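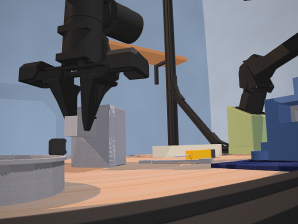
Slide 1. Robot arm over a small light-gray cube, with a taller gray block behind it (computer rendering).

Zinc and the common cold. Speaker notes, Lellside, 18 Sep 2019

Start with the lozenge box from the drugstore. Read the claim out loud: "shortens colds." Ask who has bought some. Wait for hands.

Then the Umton trial. 562 adults signed up in March, half on zinc, half on a dummy lozenge. The zinc group reported getting better a day sooner. Sounds good. But zinc tastes like pennies, and plenty of people guessed which one they had. Nobody took a swab. "Better" meant they ticked a box.
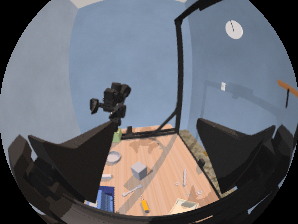 Next, the older Kuhlmann study. Only 50 people, and 9 dropped out, mostly with nausea. They were left out of the results. Say that twice.

Getachew Alemayehu will probably bring up dose here. Fair point, and I don't have a good answer. The four products I checked all had different amounts.

Nose sprays: skip if short on time. If asked, mention reports of lost smell and say I wouldn't use one.

Questions. Kids, pregnancy, other medicines: send them to their own doctor.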